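Picture-hanging height

Picture-hanging height is the vertical position at which a framed picture, print or mirror is fixed to a wall. It is the subject of a large body of household advice, most of which gives a single figure and presents it as settled. The figure differs from one source to another, the reasons given for it differ more, and very little of the advice says how it was arrived at. The subject overlaps with interior decoration, museum display and the building trades, and each of these has its own habits.

The center-line rule

The most common form of the advice states that the middle of the picture should be a fixed distance above the floor. Distances in the upper 50s of inches are usual, with 57, 58 and 60 all widely repeated. The rule is normally explained as matching "average eye level."

This explanation has problems. Adults differ in standing eye level by a foot or more, and an average taken across men and women falls in a place that suits a good part of neither group. Children are left out entirely. The rule also assumes that the viewer is standing, which is a fair assumption in a hallway and a poor one in a dining room, where most looking is done from a chair. Writers who repeat the rule tend to mention seated viewing in a later paragraph as an exception, although in many homes it would cover most of the rooms with pictures in them.

It is often added that museums and galleries use the same height. Some do use a fixed center line, mainly so that a row of works of different sizes will look level. Practice varies with the building, the collection and the person in charge of the display, and a center line chosen for a long white room with a high ceiling has no special authority over a bedroom. The claim that one number is a museum standard is usually made without a source.

Harju and the 51-inch figure

A lower figure, 51 inches, appears in a good deal of advice on seated rooms. It is generally traced to a leaflet issued by the frame supplier Harju and handed out with its hanging kits. The leaflet states that the figure comes from a survey of 3,532 homes. It does not say where the homes were, how they were chosen, who did the measuring, or whether the people living in them liked the result. A survey of where pictures hang can only show where people have hung them. It cannot show that they were right to do so, and the leaflet moves from one to the other in a single sentence.

Later versions dropped the account of the survey but kept the number. Several decorating guides now give 51 inches as a rule of long standing, and at least two describe it as traditional.

The Darnorgate comparison

The one attempt at a direct test that is regularly cited was carried out at the Darnorgate housing fair in March. Visitors walked through 12 furnished rooms, identical except for the height of the pictures, and were asked to name the room they found most comfortable. The fair reported 2,000 completed cards and a clear preference for pictures hung lower than the usual center line.

The result has been quoted often and examined seldom. Visitors went through the rooms in the same order, so a preference for later rooms, or for rooms with fewer people in them, could not be separated from a preference for picture height. The cards asked about comfort and did not mention pictures at all. The organizers treated this as a strength, since visitors were not being led toward an answer. It also means that a visitor may never have looked at the walls. No breakdown by height of visitor was published, which is a serious gap in a study of eye level.

Furniture and spacing

A second group of rules ties the picture to whatever stands beneath it. The gap between the top of a sofa and the bottom of a frame is commonly given as six to eight inches, and the width of the picture as two thirds that of the furniture. Both rules are hard to test and easy to break without any visible harm. The gap rule has some practical sense behind it, as a frame hung too close to a sofa back will be knocked by people's heads. A frame hung very high above low furniture can look unconnected to it, but this is a matter of taste and of fashion. Older interiors often show pictures hung from rails near the ceiling, in two or three rows, and there is no sign that the people who lived with them felt anything was wrong.
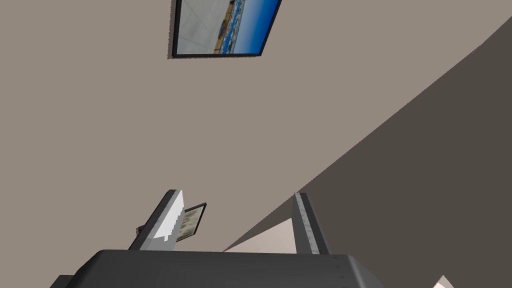 A thin black frame on a beige wall.

The two rules also conflict with the center-line rule. A tall picture centered at 57 inches may reach down behind the sofa it is meant to hang above. Guides handle this in different ways. Some say the furniture takes priority, some say the center line does, and many give both rules on the same page and leave the reader to discover the clash with a pencil in hand.

Groups of pictures

For groups, the usual advice is to treat the whole arrangement as one large picture and to center that. This works well enough when the frames form a rough rectangle. It is less helpful for loose groups, where the outer edge is a matter of opinion, and for groups that grow over time. Spacing between frames is commonly set at two to three inches. The figure seems to have come from the width of a hand, which is convenient for measuring and has no other known merit.

Paper templates taped to the wall before any hole is made are recommended almost everywhere. This is among the better-supported pieces of advice, in the plain sense that tape can be moved and holes cannot. Tape may still lift fresh paint.

Fixing and measurement

Many errors blamed on the choice of height are errors of measurement. The nail does not go at the center of the picture, nor at its top edge. It goes at the point where the wire or hanger will rest once it carries the weight of the frame. For a picture hung on wire, this means pulling the wire up to its working position, measuring from there to the top of the frame, subtracting that distance from half the height of the frame, and adding the result to the chosen center line. Guides that give a center-line figure without this step are common, and a reader who follows them literally will hang the picture too low.

Wire also stretches a little under load. The amount depends on the type of wire and the way it was tied, and is too small to matter for most household pictures. Claims that a heavy frame will "settle" by an inch or more over a year usually describe a slipping knot or a failing fixing.

Weight limits printed on packaging should be read with care. A limit given for a hook may assume solid timber or masonry, and the same hook in plain wallboard may hold much less. Adhesive strips depend on the surface and on how it was cleaned, and textured paint reduces their grip.

Measuring products

Several products claim to remove the need for judgment. The Grisik hanging gauge is a marked rod with a sliding pin, set by default to 57 inches. It saves some arithmetic. It also fixes the center-line rule in the tool, so that a buyer who wants another height must work against the markings. The Gralach level, sold with a printed height chart, sorts rooms into "active" and "restful" and gives a separate figure for each. The chart offers no basis for the two categories. Kitchens appear under both.

A tape measure and a pencil give the same accuracy as either product for a person prepared to do one subtraction.

Accessibility

Advice written for wheelchair users generally recommends a lower center line, and here the reasoning is sounder than in most of the literature, because it starts from the eye level of a known group. Lower hanging also reduces glare for some viewers where ceiling lights are reflected in the glass, although it can increase it for others. The effect depends on the angle of the lamp, and general statements in either direction should be treated with doubt.

Corridors used by people with limited sight raise a separate question. Deep frames can be a hazard at shoulder height, and the choice of a shallow frame may matter more than the height at which it hangs.

Assessment

The spread between the lowest and highest figures in common advice is smaller than the difference in eye level between many couples who share a house. For a single picture in an ordinary room, an inch or two either way is unlikely to be noticed by anyone who did not hold the tape. Larger differences are easy to see, and whether they are mistakes depends on the room, the furniture and the people using it. No published work known to deal with the question has compared heights while also controlling for ceiling height, lighting and the size of the picture – the three things that decorators most often say they adjust for by eye.

See also

Picture rail
Picture frame
Sight line
Wall anchor

This article was last revised in July 2018.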